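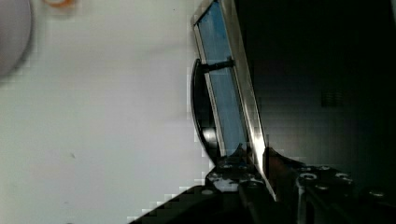 Robot arm stopped after grip fault at Brullby

26th April

Well, our Guvier arm gave us a scare this morning! I was at the next bench when it closed on a part, let go a little, then squeezed a lot harder than it should have. The light curtain didn't trip (nobody was near enough, thank goodness), so I hit the red button myself.

The log says fault 41, a bad force reading from the wrist. We'd run 752 cycles since the last check and the book says you can go 1000, so I'm a bit cross about that. Veken is sending us a new sensor, and until it's fitted the arm stays locked off and we're back to doing the job by hand. If yours is the same model, please look at the wrist cable before you start up. Ours had a nick in it.

Print this story | E-mail this story

Recent items
Avcı feeder recall: what we know
Shop floor closed for painting in September
New guards for bay 124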